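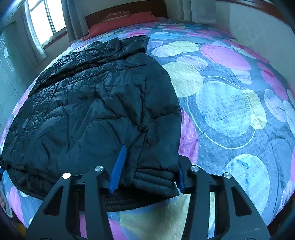 Why does my box show as delivered when only part of it came?
Large orders leave the warehouse in two parcels, and the order page changes to "delivered" as soon as the first one is scanned at your address. The second parcel has its own tracking number, listed under Shipments.

Grusten Snack Box – Customer Support
Ticket 862
Status: Closed
Opened by: Rodrigo Barreto
Plan: Large box, prepaid
Subject: Second parcel missing, wrong flavor list, charged for an add-on

Message from customer
My June box was marked delivered but I only got one parcel. It had the card, the cheese puffs, the two cassava chip bags and the coconut candy. The card lists 31 items. I got 22. The Brandão guava rolls are missing, and those are the main thing I ordered this box for. I looked under Shipments and there is only one tracking number there, so the answer on the help page did not help me.

Also, the card says the chips are lime and the ones I have are garlic. And I was charged for the Semero chocolate add-on, which I don't remember choosing.

I have been a member since January and the other boxes were fine.

Reply from support
Hello Rodrigo,
Thank you for the item count. 22 is what the first parcel should contain, so that one was packed correctly. The other 9 items, including the guava rolls, go in parcel two. I can see a label was printed for parcel two but it was never attached to your order, so your page doesn't show it. I have asked the Vorkbridge warehouse to look for it.

Please send a photo of the printed card, front and back, and tell me the batch code on the back of one of the chip bags. It is a short code next to the best-by date.
Grusten Support

Message from customer
Card photos sent through the upload form. The form failed the first time with "file too large", then worked when I made the pictures smaller. The batch code on the chips is smudged on one bag. The other one says G4.

Reply from support
Got both photos, thank you. The upload limit is too low for most phones and I have passed that on.

G4 is garlic. The supplier ran short of lime and the warehouse switched, but the cards had already been printed. The ingredients on the bag are the right ones to go by, not the card. If anyone in your house has an allergy, please check the bag before opening it. I'm sorry you didn't get an email about the switch.

On the add-on: it was put in the box on your account page from the "Add to next box" button. There is no confirmation step after that button, so it is easy to press by accident on a phone.

Message from customer
That could be what happened. My kids look at the site on my phone. No allergies here. We ate the garlic ones already and they were good, stronger than I expected. I would still like to try the lime.

I don't want the chocolate if it hasn't shipped.

Internal note
Warehouse found parcel two on the hold shelf. Label printed, no scan. Weight on the label was 600 g and the scale read higher, so the sorter kicked it out. The Semero bar was added after the weight was set. Same cause as the other held parcels in this run. Asked them to take the bar out, reweigh and relabel.

Reply from support
Parcel two has been found. It was held because the weight on the label didn't match the parcel – the add-on had gone in after the label was made. The chocolate has been removed and the charge refunded to your card. It can take a few days to show on your statement.

The new tracking number is now under Shipments. If you still see only the old one, sign out and sign back in. Lime chips are expected back for the next box, and I have put a note on your account to send those.

Message from customer
Signed out and in, and I can see it now. It says in transit. Please leave this open until it gets here.

Reply from support
Will do.

Message from customer
Arrived. I counted 8, not 9. Guava rolls are there. The missing one is the tamarind drops.

Reply from support
The tamarind drops were next to the bar in the packing slot and were probably taken out with it. I can send a pack with your next box or refund that item. Which would you like?

Message from customer
Next box is fine. One of the guava rolls was squashed but still good to eat, so nothing needed for that. You can close this.

Resolution
Parcel two delivered. Add-on refunded. Tamarind drops and lime chips added to next box. Weight check reported to Vorkbridge: add-ons now locked once a label is printed.
Closed 30 June 2021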